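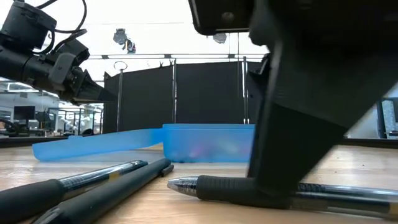
Residents in Ludden told us the first thing they want after a quake is a working phone line, and that blankets can wait a day. We changed the spring order to match.

Progress to the end of July, Emmont earthquake recovery grant

Shelter: 60 households have moved out of the school gym and into repaired homes. Another 4 are waiting on engineers, who have asked for a second look at the chimneys on Druder Street.

Water: the main to upper Ludden was reconnected in June. Pressure is still low in the evenings — the county has the pump on order.

Supplies: 2000 hygiene kits received, 900 handed out. The rest are stored at the Kaushik warehouse.

Spending is on budget except for trucking, where fuel ran over. We ask to move the unspent tent money to that line.

Next period: finish the chimney checks, add a second phone mast, and hold the aftershock drill in Emmont before school starts.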